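Moving 2,000 mailboxes without moving the calendar problem

An interview with the messaging lead at Lambrechts

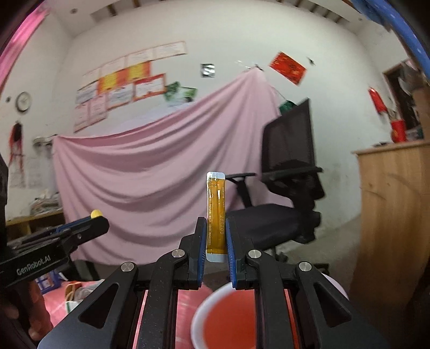

Lambrechts finished its mail migration in September, after running two directories side by side for most of a year. The company has 11 sites and makes single-dose food packaging, and its old mail system had been set up one site at a time, by different people, with different naming rules. The product gives some idea of how the staff think about identifiers: a stick sachet of golden liquid carries small print along its face, with a string such as 250205 near the middle, and the people on the packing side expect to find every unit by a number like that. Their mailboxes had no equivalent. "We had a display name, a login name and a primary address, and on some sites the three did not agree," the messaging lead said. "You could not join one list to another without a person reading both."

The first job was to pick a key. The team looked at employee numbers and dropped the idea, as contractors and shared mailboxes did not have them. They ended up writing a generated value into a spare directory attribute on both sides and matching only on that. The sync tool, Brusoten, will match on the address by default and falls back to the display name if the address fails. The fallback was switched off before the first test run.

"I would tell anyone to turn that off," the lead said. "In the test tenant it joined a meeting room to a person. The room was named after a town and so was he. Nothing was lost, but the room started accepting his invitations."

Matching took longer than the copy itself. Of the 2,000 mailboxes in scope, 128 had no clean counterpart in the new directory. Most of those were shared mailboxes that had been converted from user accounts at some point and kept the old login name. The rest were accounts that had been renamed on one side only. Each was handled by hand, and the result was written back to the source directory so that a second run would give the same answer.

Mail was then copied in waves of 85 mailboxes. The number came from the overnight window and the bandwidth at the slowest site, with some room left for retries. A wave was grouped by who shared calendars with whom, and the department list was used only as a starting point. Delegation did not work across the two systems, so an assistant moved without the manager would lose write access to the manager's calendar on the first morning.

"We exported every folder permission and built a graph from it," the lead said. "Then you look for the groups that hang together. The trouble is that a few people are connected to everyone. There was one planning mailbox with rights into nearly every production calendar, and if you followed the links from it you got one wave with the whole company in it." Those mailboxes were taken out of the graph, the waves were drawn up without them, and they were moved last. In the meantime they had a second account on the new side, with a forwarding rule between the two.

Free/busy lookup was the other dependency. During coexistence, each side had to ask the other whether a person was available, and the request went through a connector from Grurnell that ran on two servers behind a load balancer. The health check on the load balancer tested whether the port was open. It did not test whether the service could log in to the far side. When a certificate expired on one of the servers, half of all lookups came back as hatched lines and the balancer showed both nodes as up.

"Users reported it as random, and from where they sat it was," the lead said. "We now check with a real lookup against a test mailbox, every few minutes, from each node separately. If you only take one thing from our project, I would take that one – it is a small script."

Recurring meetings caused the largest share of tickets. A series copied to the new system keeps the organizer as it was written at the time, in the internal address format of the old server. As long as the old address is present as a secondary address on the new mailbox, updates and cancellations find their way back. On one site the secondary addresses had been left out of the import file, and people there could open a series but could not cancel it. The fix was to add the old address in the internal format to each mailbox and wait for the address book to rebuild. Series whose organizer had already left the company had to be removed with a search and a purge, run per room.

Phones were less work than planned. The device policy was published through Covavton two weeks before the first wave, with the new profile installed but inactive. On the night of the move the old profile was withdrawn. Devices that had not checked in kept the old profile and showed a password prompt until they did. The help desk had a short text ready for this, telling the user to open the management app and leave it on screen.

The lead was less satisfied with archives. Local archive files were never in scope, and there was no inventory of them. "We knew they were out there. We set the policy that stops new ones from being created and we left the old ones readable. Importing them is a separate project and it has no date."

The old servers are still on, with inbound mail flow disabled. One of them accepts messages from scanners and a label system that cannot use modern authentication. A relay with address restrictions is being tested as a replacement. Until that is in place, the team patches the old server on the same schedule as before and reads its send log once a week to see which devices are left.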